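3. What people keep on the kitchen table, and why it stays there
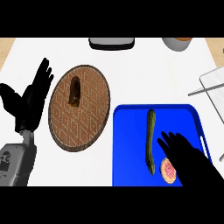 Figure 3. A tabletop from above, with a round woven placemat.

So why does stuff pile up on the kitchen table and not on the counter? My best guess, after reading every reply we got, is that the table is the first flat thing people reach at a height where they don't have to bend. Counters are a bit higher and usually have a job already (toaster, kettle, the dish rack), so the mail and the keys and the half-done homework end up by the place settings.

I went into this part of the Vallilside survey expecting to write two paragraphs on mail and move on. I mailed out 800 forms in May and got 265 back, which made me very happy, and a surprising number had notes squeezed up the margins! One household in Montes drew me a map of their table with a dotted line down the middle, and everything past the line was "his side."

Mail did come first, as you'd expect. After that the answers scatter all over the place. Chargers, vitamins, a sewing box, seed packets, a jar of screws that has been there since the last move. I had put "decoration" on the form as its own choice and I now think that was a mistake, as people plainly didn't agree on what it meant. Some checked it for a fruit bowl and some wrote the fruit bowl in under "food." I left both answers the way they were written and didn't try to sort them out afterward.

Placemats gave me the most trouble. In Prorness they mostly came out for meals and went back in a drawer, while in Montes people told me they stay down all day long and the mail gets stacked right on top of them. One person wrote that the mat was how she knew which chair was hers (I liked that a lot). If a mat stays down, it seems to work as a kind of border, and the piles grow in between the mats first. I only have the written replies to go on here, so take it as a hunch for now.

I also asked how often the table gets cleared all the way down to the surface. The form gave four choices and 19 people ignored them and wrote "company" instead. I should have thought of that one myself! Guests came up again and again in the longer notes, usually along with a bag or a laundry basket where everything gets swept at the last minute and then, a few days later, comes back out in a different order.

Table size is the piece I still want to look at. I asked for length and width, but plenty of folks skipped it or measured with the leaf in, so I've kept those numbers out of this section and put them with the Jomer replies in Section 4.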